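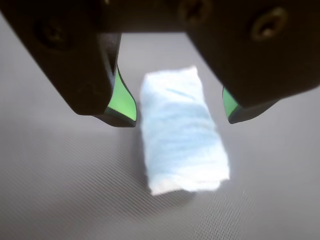 La pince ouverte au-dessus d'un petit linge bleu clair plié, avec ses patins verts.

Foire aux questions : les machines et les corvées, où en est-on ?

Depuis que l'atelier Drutmont a ouvert ses portes au public, vous nous écrivez beaucoup, et souvent pour nous demander la même chose : à quand le robot qui range la maison ? Carla Abu Hammour et Ankit Bhardwaj ont repris vos questions les plus fréquentes et y répondent de leur mieux, en prenant un peu leur temps (on ne se refait pas !).

Un robot peut-il plier mon linge aujourd'hui ?
Un peu, oui, et c'est déjà beaucoup quand on sait d'où l'on vient. Sur des serviettes de même taille, présentées bien à plat une par une, notre poste réussit 80 pliages sur 100. Avec un panier tout juste sorti du sèche-linge, où les chaussettes se cachent dans les manches et où la housse de couette a avalé le reste, nous préférons encore vous laisser la main.

Pourquoi le tissu est-il si difficile ?
Une tasse garde sa forme quand on la prend, alors qu'un torchon en change dès qu'on l'effleure. Il faut donc que la machine regarde, pince, regarde de nouveau et corrige son geste, ce que vous faites sans y penser en écoutant la radio. Les matières duveteuses ajoutent leur petite difficulté, car les bords s'y distinguent mal des plis.

Combien de temps faut-il pour une serviette ?
Comptez 7 minutes quand tout se passe bien, de la prise jusqu'à la pile. Ma grand-mère aurait fini l'armoire entière, nous dit-on à chaque visite, et nous ne la contredirons pas !

Comment apprend-il ?
En grande partie par l'exemple. Une personne guide le bras pendant qu'il enregistre les mouvements, puis on recommence avec le linge un peu plus à gauche, un peu plus froissé, un peu plus de travers. Pour le seul pliage en deux, nous avons rassemblé 2000 démonstrations. C'est un travail de patience, et Ankit, qui en a fait une bonne part, ne regarde plus les gants de toilette de la même façon.

Et à l'atelier ou à l'usine ?
Les choses y vont plus vite, parce qu'on peut y organiser le poste autour de la machine : pièces toujours identiques, éclairage réglé, bacs à leur place. Chez notre partenaire Javport, le tri de chiffons d'essuyage se fait en partie sans intervention. Il reste quelqu'un à proximité pour les pièces doubles ou tombées, et cette présence n'est pas près de disparaître.

Est-ce dangereux avec des enfants ou un chat ?
Nos bras travaillent lentement et s'arrêtent au contact, mais nous ne les laissons jamais fonctionner sans surveillance. Pendant les visites, merci de rester derrière la ligne jaune, même si l'envie de tendre une chaussette est forte.

Puis-je en acheter un ?
Pas chez nous, Drutmont ne vend rien. Nous prêtons en revanche un petit bras d'initiation aux écoles et aux associations, avec son cahier d'exercices.

Peut-on venir voir ?
Avec plaisir ! Les démonstrations commencent à 14 h et l'entrée est gratuite, sur inscription à l'accueil. L'atelier ferme en décembre pour l'entretien. Vous pouvez apporter un torchon de chez vous, nous tenterons le coup ensemble, sans rien vous promettre sur le résultat.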